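Textile Care Supervisor, Central Linen Service
Kalero Residences and Conference Center

Reference: 3665
Department: Housekeeping and Linen
Reports to: Head of Accommodation Services
Type of position: Permanent, full time
Applications open: August 2019

About the employer

Kalero Residences and Conference Center provides lodging, dining and meeting space for visiting scholars, trade delegations and members of the public. The property consists of two residential buildings, the Main House and the Xolalpa Wing, with a combined total of 551 guest rooms. A conference hall, a dining room and a small staff restaurant are located between the two buildings.

All bed linen, towels, table linen and staff garments are processed on site by the Central Linen Service, which occupies the lower level of the Xolalpa Wing. The Service also washes and finishes personal clothing for guests on extended stays. Dry cleaning and leather work are sent to Skimex under an annual contract.

The position

Kalero is seeking a Textile Care Supervisor to direct the daily work of the Central Linen Service. The Supervisor is responsible for the quality of finished linen, the allocation of staff to stations, the control of supplies and the timely delivery of linen to the floors. The position has become available following a change in the shift structure that was adopted in May, under which the early and late shifts are now managed separately. The person appointed will lead the early shift and will act for the late shift supervisor during periods of leave.

This is a working supervisor position. The person appointed will be expected to spend a substantial part of each shift on the floor at the sorting, pressing and folding stations.

Duties and responsibilities

Plan the daily workload from the occupancy report and the conference schedule, and assign staff to stations at the start of the shift.

Inspect washed and finished linen for stains, tears, worn hems and discoloration. Items that do not meet the standard are to be returned for treatment, sent to the sewing room or withdrawn from stock.

Oversee the handling of guest garments from receipt to return, including tagging, care label checks and the completion of the garment slip.

Maintain the folding standards set out in the Linen Manual and train new employees in their use.

Keep par stock for both residential buildings and report shortages to the purchasing office.

Order detergents, softeners and stain removal products within the approved budget, and keep safety data sheets current at each station where chemicals are used.

Record equipment faults in the Stika maintenance system and confirm that repairs have been completed before a machine is returned to use.

Complete the monthly count of bed linen and table linen together with a representative of the finance office.

Prepare work schedules, approve time records and conduct annual performance reviews for assigned staff.

Respond to complaints concerning lost, damaged or late items in accordance with the guest services policy.

Required qualifications

High school diploma or equivalent.

A minimum of three years of experience in a hotel, hospital or commercial laundry, with at least one year in a lead or supervisory role.

Sound knowledge of common fibers and fabric finishes and of the washing, drying and pressing methods suited to each.

Ability to read and write English well enough to complete reports, follow written procedures and explain them to others.

Basic computer skills, including the use of spreadsheets and email.

Ability to stand for extended periods, to lift and carry bundles of linen, and to work in a warm environment.

Preferred qualifications

Certificate in textile care, housekeeping management or a related field.

Experience with the hand finishing of shirts, uniforms and table linen.

A second language in common use among guests or staff.

Experience in preparing a department budget.

Hours, pay and benefits

The regular schedule is 40 hours per week over five days. The early shift begins at 6:00 a.m. and ends at 2:30 p.m., with an unpaid meal period of 30 minutes. Work on weekends and public holidays is required on a rotating basis, and schedules are posted two weeks in advance.

The position is placed in Grade 6 of the Kalero salary scale. The starting step within the grade depends on qualifications and previous experience, and will be stated in the written offer. A shift supplement is paid for work on public holidays.

Employees receive health and dental coverage after the first 60 days of employment, paid vacation and sick leave, a retirement plan with an employer contribution, one meal per shift in the staff restaurant, and uniforms with laundering at no cost. Parking is available at the rear of the Xolalpa Wing. A monthly transit pass may be requested in place of a parking permit.

Selection process

Applications will be reviewed by the Human Resources Office and the Head of Accommodation Services. Applicants who meet the required qualifications may be invited to an interview, followed by a practical assessment lasting 99 minutes.

The practical assessment covers sorting by fiber and color, identification of stains, the reading of care labels, pressing, and the folding of garments and flat linen. Applicants will also be asked to review a sample work schedule and to correct any errors in it. All materials are supplied. Applicants should wear closed shoes and should not wear loose jewelry.

Garments and flat linen carry equal weight in the assessment. Applicants should be prepared to work with white fabric in both groups.

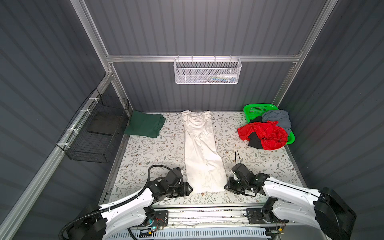 White shirt, folded lengthwise.

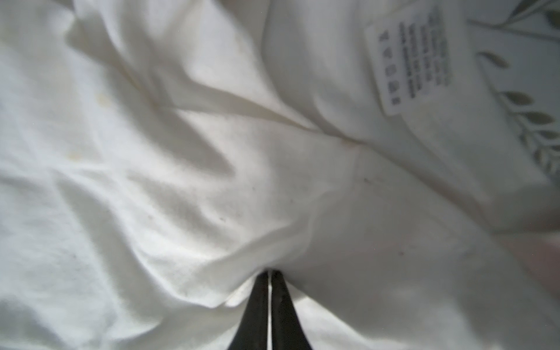 The standard for each group of items is described in the Linen Manual, and extracts will be provided to applicants at the interview. Prior knowledge of the Manual is not expected. Assessors will consider accuracy, care in handling and the ability to explain a method clearly to a new employee. Speed is noted but is not scored separately.

The result of the practical assessment is combined with the interview result. References will be contacted only for the applicant to whom Kalero intends to make an offer, and only with that applicant's written consent. The appointment is subject to a background check and to a probationary period of six months.

How to apply

Applicants are asked to submit the following documents:

A completed application form, available from the Human Resources Office and at the reception desk of the Main House.

A letter of no more than two pages describing relevant experience and the reasons for applying.

A current résumé.

Copies of any certificates mentioned in the application.

The names and contact details of two professional references, one of whom should be a present or former supervisor.

Documents may be delivered in person or sent by mail to the Human Resources Office, Room 635, Kalero Residences and Conference Center, Main House. The reference number shown at the top of this notice should be written on the envelope and on the first page of the letter. Original certificates should not be sent, as application materials are not returned.

Current employees of Kalero who wish to be considered should use the internal transfer form and inform their supervisor before submitting it. Applicants who applied for the late shift position earlier in the year must submit a new application.

Incomplete applications will be held for five working days so that missing documents can be supplied. Receipt of each complete application will be confirmed in writing.

Equal opportunity

Kalero Residences and Conference Center is an equal opportunity employer. Applications are considered without regard to race, color, religion, sex, national origin, age, disability, veteran status or any other status protected by law. Applicants who require an accommodation for the interview or the practical assessment should inform the Human Resources Office when the invitation is received.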